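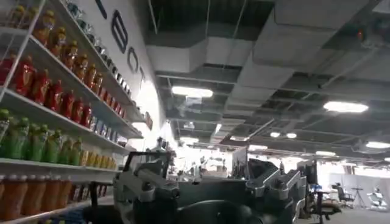 Colour first, then size, then read the label. If you spend a morning at the practice shop in Colusow you will hear that a lot, and by lunchtime you'll be muttering it to yourself at home in front of the pantry. I certainly was!

The Nundlow daily living course has been running its shop and laundry sessions since February, and I finally got along to one. I'd been promising Rosaura Montoya for months that I would come and write something for the newsletter, and I kept putting it off because I thought, well, it's shelves and washing. How much can there be to say? Plenty, as you'll see from how far down the page this goes.

For anyone new to the newsletter, the course is for people setting up house on their own, whether that's for the first time or after a long gap. Some are young people moving out of home. Some have been in hospital for a good while. Hubert Zieliński, who was in the group I joined, lost his wife last year and told me cheerfully that he had not bought a bottle of anything or washed a shirt on his own in four decades. You sign up for the shop half, the laundry half or both, and you can repeat a session as often as you like.

The shop

The shelving runs a good way back along the wall and it is stocked properly, which I loved. I'd expected a sad little table with a few empty packets on it. Instead there are rows of drinks in amber, red, green, yellow and orange, all standing shoulder to shoulder, and with the white shelves and white wall behind them the colours really sing. It's a cheerful place to be on a grey morning.

Everybody gets a list. The first one is easy - one red, one green, one from the shelf underneath. The second list uses product names only, so you have to read. The third has a budget on it, and that's where the talking starts. Jhair Bedoya and Hubert had a long and very good-natured disagreement over whether a bigger bottle you won't finish is cheaper than a smaller one you will. They did not settle it. I'm with Jhair, for what it's worth. Anything over 600 mL goes flat in my fridge before I get to the end of it.

Then comes the bit I enjoyed most, which is putting everything back. You'd think that was the dull part! Rosaura runs it as a session of its own, and it's full of small habits I have since brought home:

- Pull the old stock forward and put the new stock behind it. Do this at home with milk, with yoghurt, with tins.
- Turn every label to face you as you go. It takes a second and saves you picking up three bottles to find the one you want.
- Keep a gap where something has run out. A gap is your shopping list.
- Heavy things between your knees and your chest. Up high is for the light stuff.
- Wipe the shelf while it's bare, even if it looks clean.

The gap idea has changed my pantry. I used to spread things out so that the shelf looked full, and then I'd be at the checkout with no idea that we were out of rice. Now there's a hole where the rice goes and it bothers me until I fix it.

Şükran Akbulut, who was on her third shop session, has gone further and sorted her whole kitchen by colour. Sauces in a red patch, pasta and noodles in a yellow patch, peas and beans in a green one. She has trouble with small print and says she can now find most things without her glasses. I've not been brave enough to try it, but I did do the spice drawer, and the spice drawer looks fantastic.

The laundry

We had a cup of tea and then crossed over to the washing. The machines are dark grey front loaders with labels that read 智慧洗, which translates as "smart wash", and a big number next to it. The label caused a bit of excitement, and a fair few jokes about whether the rest of us would be any smarter by the end of the session.

Rosaura starts the laundry half with the drum and leaves the buttons till later. Open the door all the way. Look in. Put your hand in and go right around, including the bottom of the rubber seal, where coins and hair ties and the odd baby sock like to hide. Hubert asked why you'd check an empty machine, and she told him a story about a lipstick and a set of white hotel sheets that I won't repeat in full. We all checked after that.

Sorting was next, and it got lively. We had a big pile of mixed clothes on the bench and had to make our own heaps without being told how. Most of us made a white heap and a coloured heap and stood back looking pleased with ourselves. Then Rosaura held up a white shirt with a bright badge sewn on and asked which heap it belonged to. White? Colours? There was a lot of shouting. The answer we landed on was to wash it cool with pale things and to do it alone the first time, or to hold a damp white cloth against the bright part for a minute and see whether any colour comes off on the cloth. I had never heard of the cloth test. I've done it three times since, and saved a tea towel.

A few other things from my notes, in no sensible order. Zips up, buttons undone. Turn anything with a print inside out. Leave enough room that you can lay your hand flat on top of the load. Use less powder than you think, and if the clothes feel stiff when they come off the line, use less again. Short cycles are fine for clothes that are only a bit grubby - the 30 minute one does nearly everything in my house now. And when you've taken the washing out, leave the door open so that the drum can air.

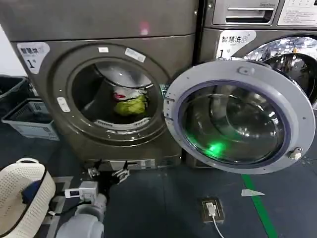

What people take home

Everyone who does both halves goes home with a folder. It has the shop lists, a blank one for your own kitchen, a page on care labels with the symbols drawn nice and large, and a sheet for the inside of the laundry cupboard door where you write down which setting you use for what. Flor Zapata designed it and she has done a beautiful job. We printed 124 of them for the first run and they are nearly gone, so please bring yours back with you if you're repeating a session.

I asked Hubert what he would do first when he got home. He said he was going to throw out a jar of something at the back of the cupboard that he had been afraid of since winter, then wash his cardigans. I asked whether he knew how to wash a cardigan. He said no, that was next session, and could I please not print that. Sorry, Hubert!

Coming along

New groups start after the summer break. There's a morning group and an afternoon group, and both are kept small so that everyone gets a proper turn at the shelves and at the machines. Wear shoes you can stand in, and bring a piece of clothing from home that you've never known how to wash. Mine was a wool blanket. It came home with instructions pinned to it.

We could also use some clean odds and ends for the sorting pile, particularly odd socks, anything with a confusing care label, and clothes in colours that might run. The box is just inside the Lestlow Road entrance. Please don't leave bags outside overnight.

And if you've been thinking about it and feeling a bit silly, as I did, come anyway. I have been running a house for a long time and I filled four pages of my notebook.

Recent items

Folding a fitted sheet: Şükran's way and the other way
Flor's large-print care label page, now with ironing
Soup swap at Cáceres Hall: what we cooked and what we'd cook again
Wanted: pegs, baskets and a good solid ironing board
Jhair's packed lunches for people who hate packed lunches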